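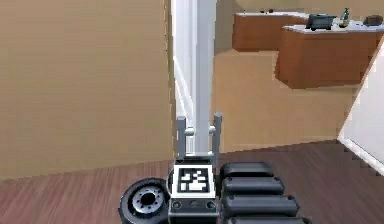
Tan wall, white door frame

November
by Libor Beneš

THE ROOM IN CLILTVILLE

When Henrike Kramer came back to Cliltville, her aunt Pierina had already sold the piano and both beds. The buyer wanted the keys before eight in the evening.

"Take what you like," said Pierina on the telephone. "I took only the coffee pot."

Henrike walked through the rooms in her coat. She had lived in this house for two years, when her mother worked on the ferries at Predamar and could not keep a child with her. She remembered it as a very big house. Now she needed few steps from the kitchen to the stairs, and she did them twice to be sure.

In the kitchen drawer she found the letters. They were tied with a string, and all of them were in her mother's hand. The first was dated from the week she had left. Each one began with "My dear Henrike," and none had been opened.

She sat down on the floor and called again.

"You had them here," she said.

For some time Pierina said nothing. There was a radio in her kitchen, somebody was singing.

"You cried after every letter," the aunt said at last. "The first three I read to you, do you remember? You did not eat. So I thought, I will wait until she is stronger. And then you were stronger, and I was afraid."

"Afraid of what?"

"Of you asking me this."
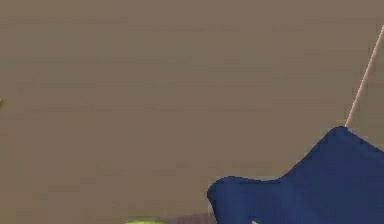 Henrike did not shout, although in the train she had prepared many hard sentences about other things, about the money from the house and about the funeral. It was around 200 kilometers to Pierina's new apartment in Kustley. The last bus was going at seven.

At half past six the buyer came, a tall man named Timo Hamann, with wet shoes. He asked politely if the heating was always so loud.

"Always," said Henrike. "In the night it knocks. You will think that it is a person - but after a week you sleep."

She gave him the keys and put the letters inside her coat. On the bus she opened the first one, and read it slowly, as far as the bridge.

Contact the editors | © Ndlovu Stories | Back to top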